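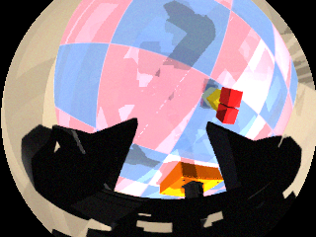 Borov gripper add-on for the Bradow simulator
Reviewed by Notburga Oberholzer, 2020-03-14
Two stars out of five

I bought the Borov to practise block stacking at home without breaking a real arm, and in that narrow sense it has delivered. Every breakage so far has been virtual.

The good bits first. Setup took 20 minutes, the wrist view is properly fisheye and the shadows are handsome. You can spend a pleasant evening moving small coloured cubes over a pink and blue check that would suit a nursery.

Then you come to let go of one. I ran the stock stacking task 165 times on version 15, and in 126 of them the fingers were reported as open a good moment before they had moved. The arm believes the report and sets off, taking the block with it and usually the rest of the stack. One red cube left at such speed that I ducked.

In a simulator this is comedy. My worry is that the same controller file is meant to be copied straight on to the Hämmerli arm we use at the Skisbridge workshop, where people put their hands near things. The emergency stop shares the fault: press it mid-release and the status light goes green while the wrist carries on for a bit — presumably to finish its thought.

Support told me to lower the speed. I did, and it now drags the stack over slowly.

A half-second wait after the release command gets you through most runs, if you don't mind editing the script. I would not put it near hardware until the stop is fixed. The manual is well written and the cubes are a nice red.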